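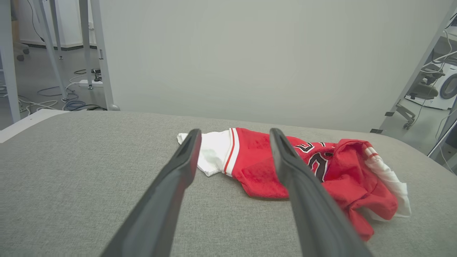 *Wrist view, fingers open over the red jersey.*

**Re: [laundry-handling] Cabral two-finger kit, anyone bought one?**

On Monday, Junhao Cheng wrote:

> Has anyone on the list had hands on the Cabral kit that Plundier is selling? The page says it will pick up "any household garment in any state" and sort by type. We handle team uniforms for a couple of school leagues, plus the usual towels, and the sales person says jerseys are no trouble at all. They want an answer from us before the end of January to hold the price. I'd like to hear from someone who isn't on commission.
>
> Also, does the wrist camera do anything useful or is it there for the brochure?
>
> Junhao

Junhao,

We have one on trial, so I can answer part of this. I went in doubtful and I'm still doubtful, though for different reasons than I started with.

First, the jersey claim. Look at what the wrist camera gets. It's a red jersey with white trim, bunched up on a gray upholstered surface, and I'd call that a fair stand-in for what comes out of a gym bag. The number is folded over on itself. I can make out something like a 2 and part of another character, and I know what a jersey number is supposed to look like. If your plan is to sort by player number before the thing has been spread out, drop that plan now. Plundier's page talks about "reading garment markings" and never says at what stage. I asked. The reply was a link back to the same page.

Second, the fingers. They're long, black, rounded at the tips, with a faint groove down the inside faces. I like the length. I don't like that the documentation treats every grip as the same grip. A mound of folds and a single layer of trim are different jobs, and the manual gives you one setting for "fabric" and another for "fabric (delicate)". The kit we had before this one, from Zelgate, was uglier and slower and let you set the closing force yourself. I want that back.

Third, the price. They quoted us 1880 for the gripper and camera together, then 400 a year for the software, and the 400 was on page 5 of the quote. Ask them to put both numbers on the first page. When I asked for a revised quote it came back at 1970 with "onboarding" added, and I still can't tell you what onboarding is. I had it taken off.

On your camera question: yes, it's useful, mostly to me. It sits close enough that you can see which part of the garment is between the fingers, and when I'm going through a bad run that tells me more than their log does. Whether the software makes good use of it is another matter. The log prints a confidence score with every pick and I have not found any link between that score and anything else in my life.

What I'd ask Plundier for, in writing, before you sign:

- success rate on garments that start crumpled, separate from garments that start flat
- what counts as a success (lifted? lifted and placed? one item only?)
- whether two-color items like jerseys with white side sections get treated as one piece or two
- who pays shipping if you send it back

The third one matters for your uniforms. A red body with white sections sticking out at both ends is easy enough for you and me. I'd want to see how their software marks it up before I trusted it with a mixed basket — one jersey counted as a red thing and two white things would make a mess of your sorting.

They'll offer you the demo video from Anmont. Watch the start of each clip and see how the shirts are lying. Then ask for the same video with your uniforms, thrown down by you.

I'm not telling you to walk away. The hardware is decent and the mount hasn't given me any trouble. But "any household garment in any state" is a sentence written by someone who doesn't do laundry, and I wouldn't let a January price push you into it. The price they gave us was also going to expire. It has expired twice.

If anyone else on the list has run it on towels, please post. I haven't gotten to towels yet.

Hendrik Verbruggen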